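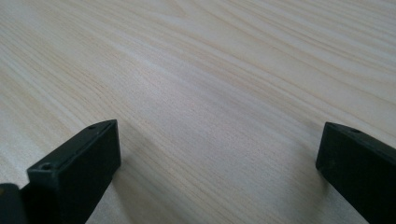 4.2 Surface, basket and knitted items

The put-away task was carried out at one table throughout. It has a rectangular wooden top with rounded corners and a small round cable hole near the far edge. The top lies on a larger grey base which shows beyond it on the left, the right and the near side. The wood is pale and has a fine grain. We left it without a cloth. In the March pilot at Vimasar we had used a patterned oilcloth, and two of the three coders found it hard to say where the edge of a dark garment ended. Their agreement on the fold codes improved once the oilcloth was taken away, and it was not used again.

The container was an olive-green woven basket, shallow and rectangular, with slightly flared sides and a handle opening in the short end. It stood on the left of the table, turned at an angle. We had also considered a lidded box of the kind several households in the Ridusetti survey kept in the hall. Of the 34 households in that survey, most stored hats and gloves in something open, and the lidded box was dropped. Each trial began with the basket empty and the items out on the table.

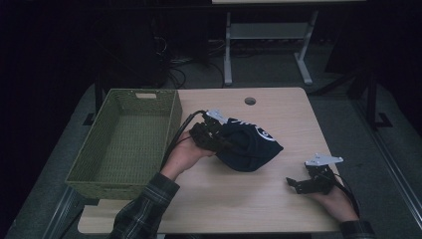
Hats gave the most trouble in coding. A scarf or a pair of gloves is either folded or it is not, and the coders rarely differed. A knitted beanie has no flat state of its own. Set down without care it bunches into a rounded mass, and the rim may roll under, stand up or close over the opening. Figueiredo's first scheme had a single code for all of this ("loose"), which covered so many trials that it told us very little. The present scheme splits it into three, according to whether the opening of the hat can be seen, is partly hidden by the rim, or is fully covered. Figure 5 shows how dark knitwear looks against the wood at close range.

Figure 5. Dark blue knitted item on the pale wooden table top, with its rounded lower rim towards the viewer. The fabric is almost black in the folds.

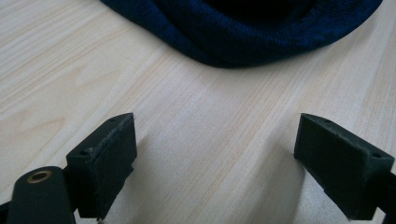
Page last modified: 2024-08-31

Dark yarn remains a weak point of the method. In a navy or black knit the stitches can be made out along the rim, but the folds go nearly black and a coder may take a deep fold for the opening. Abreu recoded 60 trials with this in mind and changed the code in 5 of them, all with dark hats. We kept the recoded values. Lighter hats were tried in the pilot and were easier to read, although the survey households owned few of them, and we preferred to keep to what people had at home.

The position of the basket was fixed for the first 40 trials and then moved to the right of the table for the rest. The effect of this on the fold codes was small and is reported in Section 5.1. It had more effect on where in the basket items ended up. With the basket on the left, hats were mostly placed against the near wall, and the far end stayed clear until late in the trial.

Items placed so that part of them hung over the wall of the basket were coded as put away if the larger part lay inside. Items resting on the rim alone were coded as left out.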